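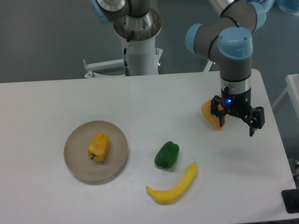 Peter Lukáč wrote back that the opening year given for the Melline Hotel was wrong in the first release, and that the rate book for 1871 already lists guests by room. The year has been corrected in this version. His other points are dealt with under Known problems.

Wandcombe Hotels and Boarding Houses: data card

Version 2, March 9, 2021

Summary

The dataset covers hotels, inns and boarding houses in Wandcombe and Millbridge between 1871 and 1952. It holds 1452 records. Each record is one establishment under one name and one owner or tenant. When a house was sold or renamed, a new record begins, and the two are joined by the field prev_id.

Sources

Rate books and trade directories for both towns
Newspaper advertisements, mostly seasonal
Licensing registers (Wandcombe only)
The Cronin papers, a family collection of letters, tariffs and guest books

Directory entries were typed by hand. Advertisements were transcribed in full, including prices and claims such as "separate tables" or "hot and cold water in all rooms". Spelling follows the original. Line breaks do not.

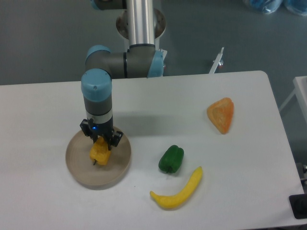 Yellow pepper held in the gripper over the plate.

Fields

id: whole number, never reused
prev_id: id of the earlier record for the same building, or blank
name: as printed in the earliest source
town: Wandcombe or Millbridge
street: modern street name
street_orig: street name as printed
kind: hotel, inn, boarding, temperance, unknown
keeper: surname and initials of owner or tenant
year_from, year_to: first and last year found in any source
rooms: letting rooms, blank if not stated
tariff_low, tariff_high: in old pence, per person per night
board: none, breakfast, half, full
source: short code, see sources.txt

Dates

year_from and year_to record evidence and should not be read as opening and closing dates. A boarding house missing from one directory may have been open all the same. Gaps of two years or less are bridged. Longer gaps produce a second record with the same name, and prev_id is filled in if the keeper is unchanged.

Tariffs

Weekly rates were divided by seven and rounded down to the nearest penny. Winter rates normally ran from October to Easter and are entered in tariff_low. If an advertisement gives a single rate, both fields carry the same value. Rates in guineas were converted at 252 pence. No allowance is made for inflation.
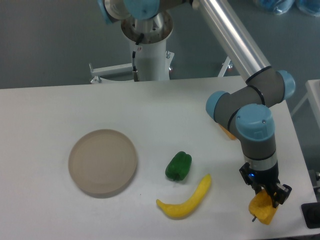 Extras such as fires in bedrooms, baths and the use of the cruet are left out of both tariff fields. They can be found in the advertisement text, in adverts.txt, matched by id. Children's rates and rates for servants are also in that file only.

Known problems

The Melline Hotel and the Melline Temperance Hotel stood in the same street and were confused in version 1. Their records have been separated, but three advertisements give neither a keeper nor a house number and remain unassigned.

Millbridge has no licensing registers, so inns there are probably under-recorded.

Room counts in advertisements tend to be higher than those in the rate books. Where both exist, the rate book figure is used.

Some keepers appear under married and unmarried names. No attempt has been made to link them.

The Cronin guest books list visitors by name. Visitors are not included in the dataset.

Files

houses.csv: main table, UTF-8, comma separated
adverts.txt: full advertisement text
sources.txt: list of source codes
changes.txt: corrections since version 1

Corrections

Please quote the id and the source, with a page number if there is one. Corrections without a source are kept in a separate list and are not applied to the main table.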